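4. Moving your old records into Presen

Read this section before you touch the import button. The sales page says it takes one click. Allow an evening. 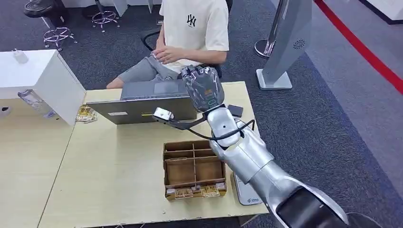

4.1 Export your accounts from Flollero as a plain text file. Ignore the "smart" format, which drops the pence on refunds.

4.2 Open the file and check the last line. Flollero stops at 3,373 entries without a warning. If you have more, export each year separately.

4.3 In Presen, choose File, then Bring In. Turn off "Tidy names for me". Edvin Torvik left it on in March and had 527 payees merged into one supplier.

4.4 Compare the closing balance with your bank statement – the paper one, if you still get it.

Caution: Undo goes back 2 steps and no further, whatever the help screen claims. Keep the old file.

Note: The makers say version 2 fixes the date problem, where day and month swap places. Trevor Petrenko tried it and still found invoices in the wrong month. Check a few by hand.

4.5 Leave automatic matching off until you have closed one full month.

Last checked 2024-09-21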